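# 在共用工作间里做一把手持夹爪

Deividas Ozoliņš 在 Closelham 的一间共用工作间里租了个工位，每月交 80 英镑。他从 4 月开始做这把手持夹爪，项目名叫 Rivus。我们见面是在下午，他一边拧螺丝一边回答问题。

“我本来想直接做机械臂，”他说，“后来觉得应该先把手指这一部分弄明白。拿在手里用，哪里别扭马上就知道。”

他选来练手的东西都是厨房里的。硬盒子他很快就不用了，现在主要夹袋装食品。“袋子会变形，里面的东西会跑，塑料膜还反光。夹同一个袋子，角度差一点，结果就不一样。”
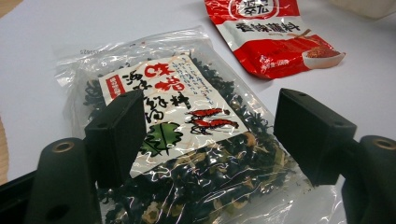 *两指之间的袋装干海藻，右上方是一包辣味蘸料。*

问到结构，他讲得很细。两根手指的座子是他自己画的，前后改了 9 版，早先几版的毛病都出在孔位上：孔离边太近，螺丝一紧就裂。他后来把壁加厚，在顶部的孔里压进黄铜件。

“塑料上直接攻丝，拆几次就滑了。我拆得特别勤，所以这个钱不能省。”

夹垫是单独的零件，用螺丝固定，坏了只换垫子。最初两块垫子的夹持面是平行的，他嫌夹薄东西时看不清指尖，就改成现在带角度的样子。表面材料他试过好几种，太滑的夹不住塑料膜，太黏的又松不开。

“边上起毛我不管，”他说，“先看能不能用，好看以后再说。”
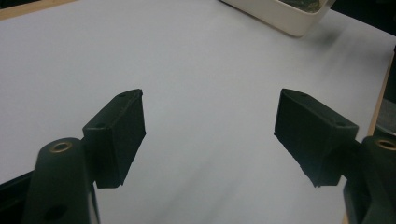 *手指张开时的夹垫，座子顶部可见黄铜色的圈。*

行程也改过。第一版最大开口只有 24 毫米，连一包调料横着都放不进去，现在是 90 毫米。代价是手柄变长，握久了手腕会酸，这个问题他还没解决。

工作间里有人劝他买现成的，提到过 Winmont 的一款。他看过图纸，觉得手指不好换，没有买。图纸他打算整理以后放到网上，但尺寸标注还很乱，有几个零件只有他自己看得懂。

下一步是给手柄加一个位置传感器，记录手指开合的距离。走线从哪里过，他画了两种方案，都不太满意。“线从座子外面绕，容易勾到袋子。从里面走，又得重新开孔，那就是第 10 版了。”

他说会先从外面绕，用扎带固定，试一阵再决定。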